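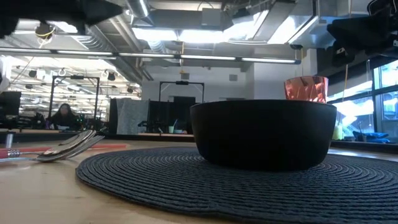

The gripper fault we get asked about most is the soft drop: the arm lets go of something a little early and the log calls it a success. We don't accept the log's word for it any more. Tableware shows why. A matte black bowl on a dark woven placemat gives a depth sensor very little to work with, and a shiny cup behind it makes matters worse. The vendor's note says all this was fixed in January. We have our doubts.

Home | Arms | Faults | FAQ | Contact

Table-setting faults: FAQ
Hülya Demirtaş, updated January

How often does it happen?
We went through 3,269 logged placements. The log admitted to 769 bad ones. Bayu Lau checked the video and got 1,072.

So the software is lying?
It reports that the fingers opened. Somebody decided that meant "placed".
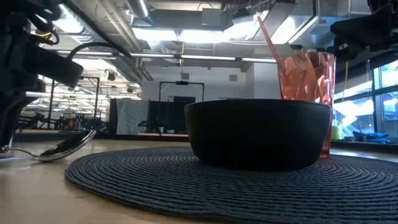
The same goes for the "contact confirmed" message, which only tells you the motor current went up. A finger pressing on the table will do that too.

Will the Lastutine update cure it?
It hasn't for us. Tiina Hämäläinen reran the worst cases and saw the same early release. Altia say our settings are wrong but haven't said which.

Can I reach in and straighten things?
Not with the arms powered. "Paused" is not "off". Press the stop and wait for the brakes.

Recent
Zerouali wrist cable wear
Why we stopped trusting green lights
Reporting a near miss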